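Institutional Catering Forum
Board: Dining Rooms and Service
Topic: Withdrawal of trays at the midday meal

S_Villalobos_Stesten
Posted March 2019

Colleagues,

Stesten House is a day centre for older adults. We serve a hot midday meal on every day of opening, and until last October all meals were carried to the table on a tray and eaten from the tray. Our management board has now asked that trays be withdrawn from the dining room altogether and that meals be set down directly on the table. The reasons given are dignity and a less clinical appearance. I am required to submit a written response and would be grateful for the experience of other centres.

The tray under discussion is the plain one with the raised rim.

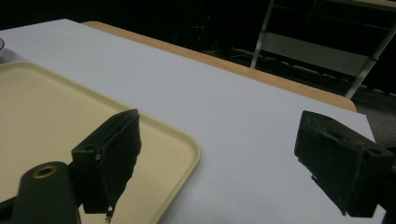
Cream tray on a white table, Stesten House.

My own position is undecided. I see the force of the board's argument, but the tray has practical merits for persons with reduced sight or unsteady hands, and I should not wish it removed on grounds of appearance alone. Our service covers 224 meals in a normal week.

Sarahí Villalobos
Dining Services, Stesten House

T.Kahsay
Reply

We withdrew trays at Branovo two years ago and I would support your board. Conversation at table improved within a few weeks. With trays, each person sat behind their own small territory and very little was passed across. Once the trays had gone we were able to put vegetables in shared dishes, and people began to help one another.

I would recommend that you retain a small number for those who ask for them. We hold 15 in the servery for this purpose and they are offered without comment.

Tsion Kahsay

crescencio_s
Reply

I must disagree with the previous contributor. Shared dishes and trays are separate questions and ought to be kept apart in any paper put to a board. One may have both. At Magaña we kept the trays and introduced shared dishes in the same month, and the dishes are well used.

The case for the tray is containment. A spilt drink stays within the rim and does not reach the neighbour's sleeve. Following a previous attempt at withdrawal we recorded more than 1098 additional cloth changes over the year, each of which had to be laundered. The trial was not repeated.

Crescencio Sandoval

T.Kahsay
Reply

With respect, the laundry figure depends wholly on the type of cloth. Were these full linen cloths? We use wipeable mats and have no comparable expense.

crescencio_s
Reply

They were full linen. I accept the point in part. Wipeable mats were considered and our members disliked them, chiefly for the way a plate sticks when one tries to turn it.

S_Villalobos_Stesten
Reply

I thank you both. The question of colour has also been raised by our visiting therapist. Our plates are white and several members have difficulty telling the edge of the plate from the surface beneath. The tray gives a slight contrast, though I doubt that it is sufficient.
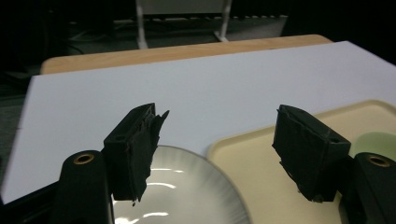

White plate and cream tray on the white board, wooden table underneath.

Has any centre changed the colour of its plates in preference to changing the trays?

E. Lambrechts
Reply

We have. I would go further and say that cream against white is of little use to anyone with cataracts. Our centre moved to a deep blue plate with a wide lip, supplied by Nolier, and the amount of food left uneaten on the far side of the plate fell noticeably. I regret that I have no figures which would satisfy an auditor. Staff observed it and so did families.

On the main question I am with Mr Sandoval. A tray is also a boundary for the hand. One of our members who has almost no sight finds the rim first, then the plate, then the cup, in that order at every meal. Without the rim she hesitated and ate less.

Evelien Lambrechts

T.Kahsay
Reply

That member would be served equally well by the arrangement I described. I have not proposed a prohibition. What I question is the practice of giving a tray to all persons on account of the needs of a few.

E. Lambrechts
Reply

Who decides which persons are the few? In my experience members do not ask. They take what the person beside them takes.

S_Gallegos
Reply

May I suggest a trial by table, as opposed to the whole room at once? We ran ours for 6 weeks. Half of the tables kept trays and the others did not, and members were free to sit where they wished. By the end the choice of seat told us a good deal more than the questionnaire.

Please ensure that the temporary staff are briefed. Ours laid trays everywhere on the second day.

Sarahí Gallegos

S_Villalobos_Stesten
Reply

Ms Gallegos's proposal is one that I believe our board would accept, and I shall put it forward. We are also looking at coverings for the tables that would go without trays, white paper being the cheapest under consideration.
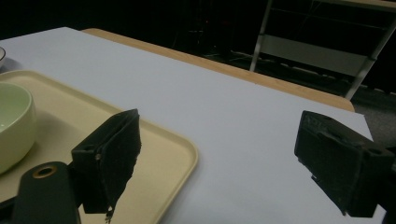

The cost per meal is low and the paper may be removed with the crumbs in it, but I have reservations as to contrast for the reasons set out by Ms Lambrechts. A white plate on white paper would be worse than our present arrangement. If paper is adopted I shall ask that the coloured plates be purchased at the same time and charged to the same budget line.

crescencio_s
Reply

Please enquire whether the paper is available in a buff or pale green. Our supplier offered both. The green was not popular.

T.Kahsay
Reply

Kindly report the outcome in this topic. I would be interested in the seating choices in particular, and in whether the tables without trays took longer to clear. Ours did at first.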